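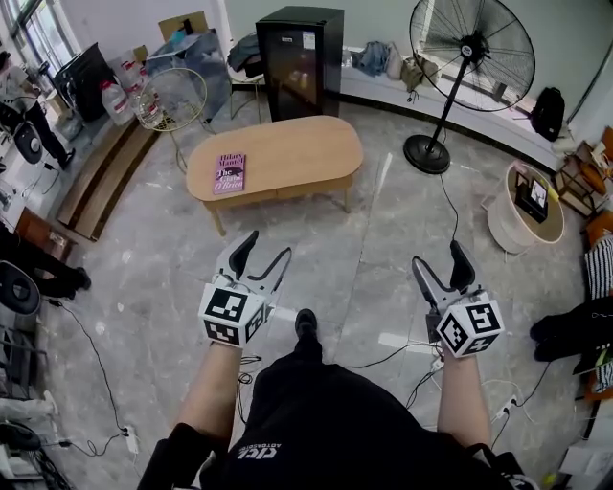
Clistport Residents' Association
Minutes of the April meeting, Zodwood Hall, 7:00 p.m.

Minutes of the last meeting were approved with one correction. The street drain reported as blocked is on MacRitchie Lane, not MacRitchie Road.

Water rates
Members discussed the new rate notice. The increase applies to all 383 homes on the east side of the line. The secretary will write to the town to ask when the meters were last checked.

Bus stop
Lerkon has quoted $1000 for a new bench and $230 for repairs to the old one. Repairs were moved, seconded and approved. The money will come from the general fund.
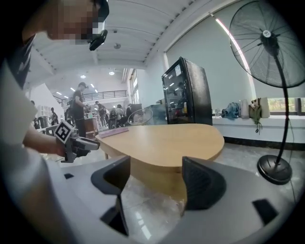 A hand-held gripper pointed toward the table.

Plant sale
To be held on a Thursday evening, from 5:00 p.m. Tables are $80 for outside sellers and free for members. Sellers bring their own bags. Parking on the grass will not be allowed if it has rained.

Trash pickup
Two complaints about cans left on the sidewalk. A reminder goes in the next newsletter. A member asked if pickup could start later than 6:00 a.m. Held over to May.

Other business
The key to the side door is missing. Anyone who has it should return it to the office.

Meeting closed at 8:25 p.m.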